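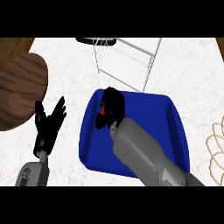

One hand in the tray, one hand spare. Computer simulation.

Can it do the chores yet? A gallery of work in hand

Last updated: January 26, 2025

I started this page after sitting through one too many launch films in which a robot clears a kitchen to soft piano music. The films are well made. They usually stop before the washing-up, and the kitchen looks as if it was fairly clean to begin with. What I wanted was the dull middle of the job, where a hand is down among the things it is meant to be dealing with and you can ask what it would have to do next.

So this gallery goes in for close views and long grumbles. The first is up now. I have kept the notes that go with it on the same page so that people stop emailing me to ask what I've got against robots. (Nothing. I would buy one tomorrow if it could do the bathroom.)

About the tray

A blue tray on a marble floor, and a black hand pressed down inside it near the rim with its fingers bunched up. Look between the fingers and there's a sliver of orange-red. I can't tell you what it is. I've looked at it many times and all I would swear to is the colour.

That bothers me more than it should. A sliver of colour is enough for most people to say "it's picked something up", and it may have. It may equally be pushing the thing into the bottom of the tray. A closed hand looks much the same in both cases. If you want to know whether a machine can tidy, you need to see the hand come up and the thing come up with it, and then you need to see it put down somewhere sensible.

The other hand is open, fingers up, doing nothing at all. I see this a great deal with two-armed machines. If I were sorting through a tray on the floor I'd be steadying the edge with my left hand without giving it a thought. Two arms cost twice as much as one, and I would like to see the second one earn its keep.

About the room

It's a drawn room, of course, and rather a smart one. Marble underfoot, a round wooden tabletop, and a see-through piece of furniture that could be a chair or a side table. I have no complaint about simulation as such. You can drop a pretend cup 3671 times and not have to sweep up once, and that is a sound reason to start there.

My complaint is about what gets left out. My own floor has a rug with a curled corner, a phone charger, and on most mornings a single sock. There are crumbs. There's a cat, who regards any tray on the floor as hers. Weight, slipperiness, stickiness and give all have to be put into a pretend room by hand, and the person putting them in has to guess. A damp tea towel is a horrible thing to describe to a computer.

The see-through furniture does interest me, I'll admit. Clear plastic and glass are a real nuisance for machine eyes, and anyone who has walked into a patio door will feel some sympathy. If somebody is testing for that, good. I would like to see it tested with fingermarks on.

Folding

The Fullis is the one everybody asks me about. I went to see it in December, at a home show, on a stand with a great deal of carpet. It folds towels. It folds them well, with a nice square corner, and it took so long over each that the man next to me went for a coffee and came back during the same towel.

The leaflet promised 50 items in a session. I asked what counted as an item and was told a towel or a T-shirt. I asked about fitted sheets and was told that was on the way. I asked about a jumper with one sleeve inside out, which describes most of what comes out of my machine, and was told that you would turn it the right way out first. Well, yes. Once I've picked it up, found the sleeve, pulled it through and laid it flat, I have done nearly all of the job.

Verdict: a folding machine for people who have already done the laundry.

Shelves and stock

Shop work ought to be easier. Boxes are square, the lights are always on, and things are meant to live in the same place every day. Premel make a wheeled picker for stockrooms and I have more time for it than for any of the kitchen ones. It does one thing. It takes boxed goods from a shelf and puts them in a crate.

Its makers say it can manage 200 picks on a charge. I watched it for an afternoon and it was steady, I will give it that. It was also steadily followed by a member of staff, who turned boxes to face the front, moved a cage out of its way, and rescued a bag of dog biscuits that had slumped over on its shelf. Bags are the trouble. So is anything in shrink wrap with a torn end, or a customer standing in the aisle reading the back of a tin.

Nothing in the sales sheet mentions that member of staff. If you are thinking of buying one for a shop, count their wages as well.

Verdict: useful, in a stockroom arranged to suit it, with company.

Picking up off the floor

Back to trays. Getting things off the floor is the chore I'd most like to hand over, and the one I think is furthest off. My knees aren't what they were. Jukano had a short film out last year of a machine clearing toys from a playroom, and I liked it until I watched it a second time and noticed that no two toys were touching. Every one had its own little patch of clear floor. I've never met the child who plays like that.

A heap is a different problem from a row. When you pull one thing out of a heap the rest move, and then whatever you had planned for the next one is wrong. People manage it by feel. We dig in, close our fingers, decide from the weight that we've got two things instead of one, shake one off and carry on, all while talking to someone in the next room. I would like to see any of the hands on sale do the shaking-off part.

Verdict: not yet, and I'd want to see a heap before I changed my mind.

Wiping down

Ryu sell a countertop wiping arm which clamps to the edge of the worktop. I borrowed one for a fortnight. It wiped a clear counter beautifully. It wiped round the kettle. It couldn't lift the kettle, so by the second week there was a neat ring of toast crumbs with a kettle in the middle of it.

It gave up whenever the cloth bunched. Rinsing the cloth was my job, and so was wringing it out. I timed myself on the same counter and beat it easily, kettle included.

Verdict: sent back.

How I judge things here

I am not an engineer and don't pretend to be. I use four questions, and anyone can use them.

Does it finish? A hand going into a tray is the start of a job.

Who set it up? If a person laid everything out first, their time counts.

What happens when it drops something? I have seen machines carry on solemnly moving nothing from one place to another.

Would I notice if it stopped coming? I'd notice if the dishwasher broke within the hour. I wouldn't have missed the wiping arm.

A reader wrote to say I was being unfair and that 70 per cent of a chore done is still 70 per cent I don't have to do. I have thought about that one. It holds for weeding, where every weed out is a weed out. For putting shopping away it doesn't hold so well, when the remaining part is a melted tub of ice cream behind the sofa.

Sending in views

I'm always glad of more, real rooms or drawn ones. Close up, please, hands in the work, and tell me what came next if you know. If the thing got dropped I would particularly like to hear about it. I don't put up stills from launch films, however clean the kitchen.

Next to go up, when I've sorted out permission, will be dishwashers. Loading them, that is. I have yet to see a machine deal with the cutlery basket.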